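Plesstead Rooms — soft furnishings and tidying set

README, last touched June. Graham Fothergill keeps this up, send fixes to him.
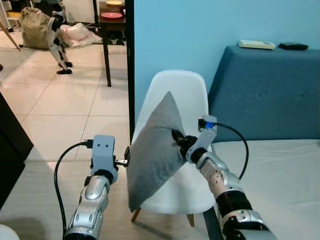
What's in it

Pictures and short notes on everyday bedroom tidying. Cushions on chairs, pillows on beds, sheets, remotes left on headboards, that kind of thing. 4000 pictures, 107 short activities, 13 rooms. Mostly small bedrooms with a chair next to the bed. Tiled floors in most of them, a couple with rugs.

The one at the top is from the cushion-on-chair group: square gray cushion, white molded chair with light wooden legs, blue padded headboard next to it. Good one to check your labels against before you start on the rest.

Folders

cushions — chair and bed cushions, all sizes
bedding — sheets, blankets, pillowcases
surfaces — headboards, shelves, nightstands and whatever sits on them
chairs — chair only, or chair with one thing on it
notes — one text file per activity, same name as the activity folder
odds — stuff I haven't sorted, use at your own risk

Room names are Eltstead and Clegg plus a number. Eltstead is the older batch. Clegg rooms were added later and the notes are better written. Don't mix the numbering, Eltstead 4 and Clegg 4 have nothing to do with each other.

Labels

Each picture gets an object list, a place word and a state word.

Place words: on, under, against, beside, between. "Against" is for a thing leaning on something upright, like a cushion on a chair back. If it's leaning and also resting on the seat, use against. We went back and forth on this and the early Eltstead files still say "on" for some of them.

State words: flat, tilted, folded, bunched, hanging. A square cushion standing on a corner is tilted. Pinched fabric doesn't count as folded. Sheets with soft wrinkles are still flat — bunched means you would have to pull it straight before making the bed.

Cushion vs pillow: cushion if it's on a chair or sofa, pillow if it's on a bed. Goes by where it is, so the same item can change name between two activities. Yes it's annoying.

Remotes: label each one seperately, even when they're side by side. AC remote and TV remote only if you can tell, otherwise plain "remote".

Colors

Plain words only. Gray, white, blue, light blue, beige. No "oatmeal", no "slate". Older notes may have some of these left in, Noturent cleaned up most of them but stopped at the bedding folder.

Known problems

Chairs folder has 30 duplicates, same picture under two names. List is in notes.
Some sheet pictures are labled mattress. If there's a sheet on it, label the sheet.
Headboard tops were skipped in the first pass. Small items up there may be missing from the object list.
Room through an open door: ignore the furniture in it. A few files don't.
Chair legs are wood or metal in the labels, nothing finer than that.

To do

Merge odds into the rest
Redo place words for Eltstead cushions
Second reader for the Clegg notes
Decide what to do about throws — blanket or own label?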